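Demonstrators wanted: teach a robot to tidy a desk
Vodositz, Estham workshop

Do you like putting things back where they belong? We'd love to hear from you! We are looking for 37 people to join us in August and show our learning system how everyday objects get picked up, moved and set down again.

You'll work with a hand-held gripper, which you squeeze much like a pair of kitchen tongs. It has its own camera, so every pick you make becomes something the robot can learn from. Cables are this season's big subject (they bend, they loop, they never lie the same way twice) and we want lots of different hands trying them.

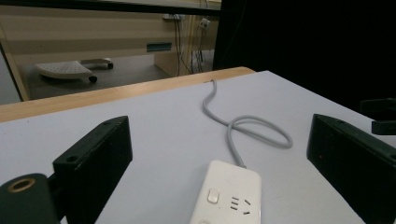 A session lasts 4 hours with plenty of breaks, and you can sit or stand as you like. You don't need any technical background. Marlene Camargo will spend the first half hour practising with you, and after that you go at your own pace. Odd grips and fumbles are welcome, please don't delete them!

You should be over 18 and happy using either hand. Travel within Estham is paid, and so is your time, at the same rate for everyone.

To apply, write a few lines to Manikandan Iyengar at the Vodositz front desk by 13th January, and say whether mornings or afternoons suit you better.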